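Progress report to the grant officers, second period
Project: measuring what video platforms withhold by country
Submitted in January by the Sana team

1. Where things stand

The short version is that we have a working measurement setup, one finding we would defend in front of a hostile reader, and two findings from the first report that we no longer believe. The application promised a public dashboard by the end of this period. It isn't public and we don't think it should be yet, for reasons given in section 4.

Our subject is still Wolleo, the short video app, and the question is still which clips and accounts can be seen from one country and can't be seen from another. We check by asking for the same item from several locations at close to the same time and comparing what comes back. That sounds simple, and in the application we described it as simple. Anyone reading this who has funded similar work will know how often "the video was missing" means the phone had a bad connection.

2. What was promised and what was done

We said we would follow 400 accounts across the period. We followed 400, but only 200 of them produced enough posts for a comparison worth making. The rest posted rarely, went private, or changed names in ways our collector lost track of. We have left them in the raw data and taken them out of every table.

We said we would run from 19 locations. We did, using the Nekia collector on rented connections. Four of those locations gave results so uneven that Tuncay Karaca, who maintains the collector, flagged them early on as unfit for use. He was overruled at the time, by me, and he was right. Two turned out to be routing through a neighboring country for part of every evening. Any statement in our first report that relies on those four should be treated as withdrawn. A marked-up copy is in the shared folder.

We said we would classify each missing item by cause: removed everywhere, hidden in one country, limited by age setting, or failed to load. The first and last are now reliable. The middle two we can't always tell apart from the outside, and the app gives the same message for both. The company's help pages describe a difference. We haven't been able to reproduce it.
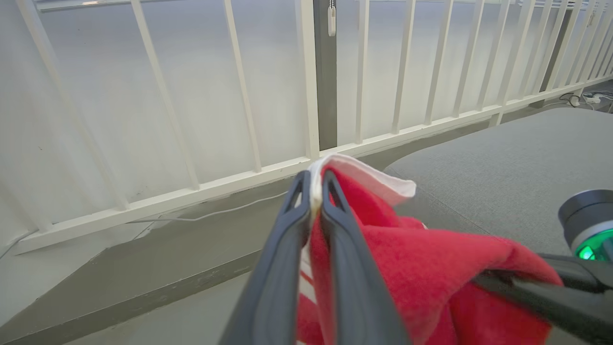

The finding we stand by concerns 136 clips. Each was visible in most of our usable locations, absent in one country on every attempt over several weeks, and still listed on the account's own page when viewed from elsewhere. Most people would assume clips blocked in one place are political, and we assumed so too when we wrote the application. A good part of the set is. The rest is entirely ordinary, and we have no explanation for why such things should be kept from anyone. It may be a music rights matter, or an automatic filter reacting to a caption, or a rule applied to the account that catches everything it posts. I would ask you to be wary of anyone, including us, who offers one cause for the whole set.

3. Contact with the company

We sent Wolleo the list of clips and a description of our method and asked for comment. The reply thanked us for our interest and said that availability may vary by region in line with local law and community rules. We asked which law applied to which clip. The second reply was the first reply with the paragraphs in a different order.

Some weeks later, a share of the 136 became visible again in the country where they had been missing. We don't claim this was our doing. The app had an update in the same stretch, and we weren't checking every clip every day by then. The colleague who drafted our newsletter wrote that our letter had restored them, and I took the line out.

4. The dashboard

The Chan dashboard works on our own machines. It draws a map, colors the countries, and shows a percentage for each. My objection is to the percentage. A reader will take it as the portion of Wolleo that is blocked in that country, when it is the portion of our chosen accounts, on the days we looked, through the connections we happened to have. We picked accounts we thought likely to be restricted. A high figure from a list like that says little about the app as a whole.

We propose to release it without percentages, showing each clip with its attempts, times and results, so that people can check individual cases. It will be less striking. I am aware that the application included a picture of the map and that the map was popular with the review panel.

5. Spending and staff

Rented connections cost more than planned, mainly through having to test and replace poor ones. Travel cost less, as neither workshop took place. We have moved the difference and are within the total. The table is attached separately. The part-time analyst post was filled late, which accounts for most of the delay in the classification work.

6. Problems we expect next period

The app has begun asking new accounts for a phone number in more places. Our test accounts are old and have been spared so far. If they are asked, several locations will drop out at once, and the remaining ones won't be a fair spread.

Detecting "hidden in one country" still depends on repeat attempts, and repeat attempts look like automated traffic. There is a real chance that some of what we record as blocking is the app reacting to us. Tuncay has a test for this using slower, irregular requests from ordinary handsets. It is dull work and I would like it done before anything else.

7. Requests

We ask for approval to move the dashboard release into the next period, to drop the four bad locations without replacing them, and to publish the list of 136 clips along with both of the company's replies. We also ask that the first report be taken off your website until the corrected copy is ready. The blocking totals on its second page are wrong, and they are still being quoted.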